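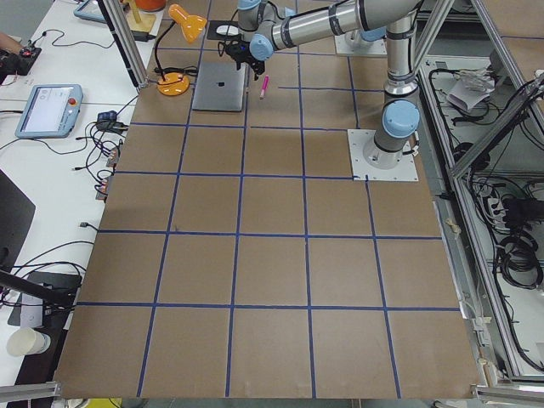 Chapter 4
Sampling an Area

Learning goals
Choose a sampling method that fits the ground.
Place sample plots without bias.
Estimate a total from a small number of counts.

The salt meadow at Terley is home to a low, fleshy plant called glasswort. In June, a landowner asked Hala Ezzat how many glasswort plants grew there. The meadow is 300 meters long, and in the thickest patches the stems grow into one another. Counting every plant would have taken most of the summer, and by then many of the early ones would have died.

Ezzat counted a small part of the meadow and worked out the rest. The part that is counted is called the sample. The whole group she wanted to know about — every glasswort plant in the meadow — is called the population.

A sample is useful only if it is chosen fairly. At Kuvstead, Bendik Bråten surveyed a similar meadow and put all 6 of his plots beside the footpath, where the ground was firm. Glasswort prefers wet mud. His estimate came out at nearly half the figure from a later survey that used random plots. His counting was careful, but his plots did not represent the meadow.

4.1 Random and Systematic Plots

In random sampling, every part of the area has the same chance of being picked. Surveyors usually number the possible plots and draw from a table of random numbers. In systematic sampling, plots are placed at a fixed spacing from a starting point. The second method is quicker in the field, but it can mislead when the land has a regular pattern of its own, such as the drainage ditches at Dalen.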